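Notes and recordings from the open day at the Jultelov lab, 21/11/2021. This repository holds the session logs, the joint recordings and the small scripts we used to run the arm in front of visitors. It is mostly of use to people who were there and asked for the data, and to whoever sets up the next one in July.

## What was shown

The demonstration ran on one bench with one collaborative arm. The task was plugs: pick up a white electrical plug from the cloth, turn it, and bring it to a power strip. Visitors could pick where the plug started, as long as it was on the mat and the cable wasn't under tension.

There were 7 sessions. Each one opened with a short talk by Yamila Salinas, then the arm ran on its own, then visitors took turns guiding it by hand. The hand-guided part went over time in almost every session, so the autonomous part got shorter as the day went on. You will see this in the log lengths.

## Contents

```
open-day/
 logs/ session logs, plain text
 joints/ joint angles and wrist forces, CSV
 scripts/ start, stop, replay
 handout.md the sheet given to visitors
```

The set has 1,744 attempts. An attempt starts when the fingers begin to close and ends when they open again, or when someone presses stop. Attempts from the hand-guided part are marked `guided` in the `mode` column. Everything else is marked `auto`.

Joint angles and forces were written at 200 samples per second. Force readings come from the sensor between the wrist and the gripper, and they are raw. Subtract the gripper weight yourself if you need to – the value is in `scripts/config.txt`.
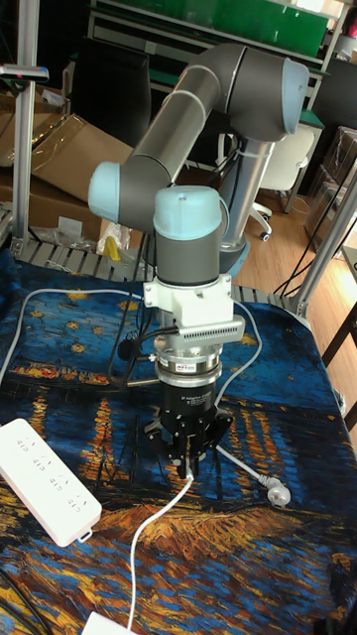 The mat stayed on the bench for all sessions, but it was not taped down. It shifts and wrinkles as people lean on it, so a plug at the same position in two sessions may be sitting at a slightly different height. The fingers were set to stop just short of the cloth. In session 3 that margin was too small and we changed it between talks. Attempts before and after the change have different values in the `floor` column.

## Columns

| Name | Meaning |
|---|---|
| `session` | session number |
| `mode` | `auto` or `guided` |
| `floor` | lowest allowed fingertip height, in mm |
| `result` | `in`, `miss`, `drop`, `stopped` |
| `note` | free text, often blank |

`result` was entered by hand at the bench. Ledesma and Vosel, the two partner labs, each lent a person for this and they did not always use the same rule for `miss` and `drop`. Where the note says "slid", treat the two as the same.

## Replaying a session

```
python scripts/replay.py --session 4 --speed 0.5
```

Replay at half speed first. The script does not check for loose cables, and several of the recorded paths pass low across the bench. Keep a hand near the stop button.

## Known problems

- Session 2 has a gap where the logger was restarted. Nothing was recovered.
- Timestamps in session 6 are one hour off.
- Rows past line 4,000 in the session 5 force file repeat the last value until the end. Drop them.
- Some notes are in Spanish.

## Use

Free to use for teaching and research. No visitor names or voices were recorded. If you publish something with it, please call it the Kitenura set, the name used on the handout, and mention the open day. Questions about the hand-guided attempts should go to Yamila Salinas – she kept the paper sheets and can look up what was written on them.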